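April
Mesfin Gebretsadik and Tsehay Ayele
8 min read

3. Acorn supply and deer sightings in the Stolamley hardwoods

Hunters in the Rirkstead area have long said that deer are harder to find in a fall with many acorns. We tested this with stand logs from the Stolamley hardwoods, a block of oak and hickory ridges with hayfields along its southern side. The logs cover 7 seasons and hold 3,407 entries, one for each sit by one hunter.

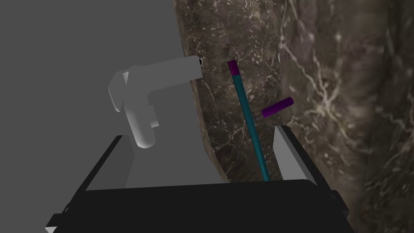
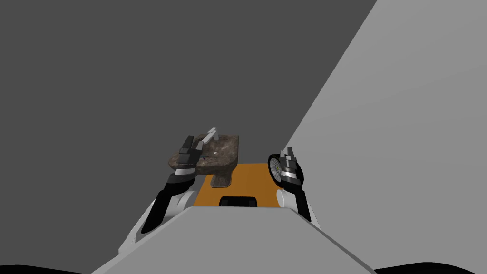

Figure 2. Two rendered views from a simulation, each with a robot in it.

Does a heavy acorn crop mean there are fewer deer?

A heavy crop changes where deer feed and how far they walk in daylight, so sightings can drop while the herd stays the same size. Sightings alone cannot separate the two, and a harvest count has the same problem.

Each log entry gave the stand number, the start and end of the sit, the number of deer seen, and whether any buck had at least one forked antler. We dropped entries with no end time. Sits shorter than 30 minutes were kept but weighted by their length. Acorn crops were scored in early fall by looking up into the crowns of marked white and red oaks and rating each tree as bare, light, moderate or heavy. The same two people did the scoring every year, and they rated the trees separately before comparing sheets.

Field-edge stands and ridge stands were treated apart. In heavy crop years, hunters on the field edges saw fewer deer per hour than in light years, and most of what they saw came out in the last part of the evening. Ridge stands did not show the same drop. Sightings there were spread more evenly through the day, with more deer seen alone and fewer in groups of does and fawns. The difference was clearest in years when white oaks were rated heavy. Red oak ratings on their own told us little.

Buck sightings were harder to read. Forked bucks made up a larger share of the deer seen from ridge stands in heavy years, but the share from field stands moved up and down with no clear link to the crop. Some of this may come from the hunters themselves. Several moved uphill once they learned that the oaks were loaded, and those who moved were often the ones most interested in an older buck. The logs do not record why a stand was chosen.

We also compared the logs with the track counts made on the Tyagi road, which crosses the block below 1,000 feet. Tracks were counted after the first snow that covered the road fully. These counts stayed fairly level between heavy and light years, which fits with deer moving to different feeding places within the block. One year had to be left out, as the snow melted before the eastern half could be walked. The treatment of missing sits is covered in Section 4.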